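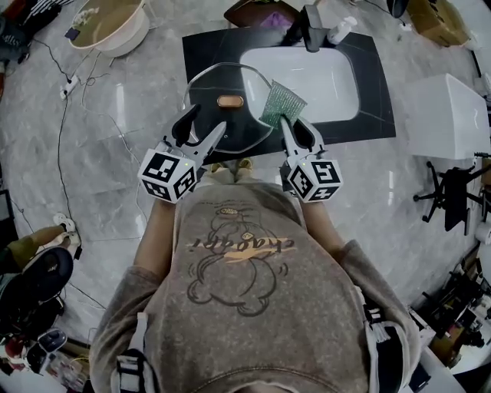
Fig. 3. Two-handed collection at the sink counter. Each gripper carries a marker cube; the right jaws hold the sponge.

Unit 3: Comparing hand-held grippers

Both devices are tracked by their marker cubes, so the pose estimate is only as good as the view of the cube. Gloss on a counter and glare on a marker face are separate problems. Log them separately.

Task for Thursday
Work in pairs. One operator wears the harness, the other keeps the log. Record 18 trials with the Pranarus jaws, then 18 with the Lenileck jaws, using the same sponge and the same clear cover.

For each trial, note:
Grasp width at first contact
Frames with no marker face detected
Slip during lift (yes/no)
Regrasps

Discard a trial if the cube is lost for more than 200 ms while the jaws are closing. Shorter gaps are interpolated by the Kaijage script – do not fill them by hand.

Soft objects hide slip. A sponge deforms before it slides, and jaw width alone will not show the difference. Check the video as well.

The clear cover should be approached with the jaws open and angled to the rim. Report failed approaches in their own column.

Logs go to Henk Van Damme. Questions on calibration: Marloes De Bruijn, room 21.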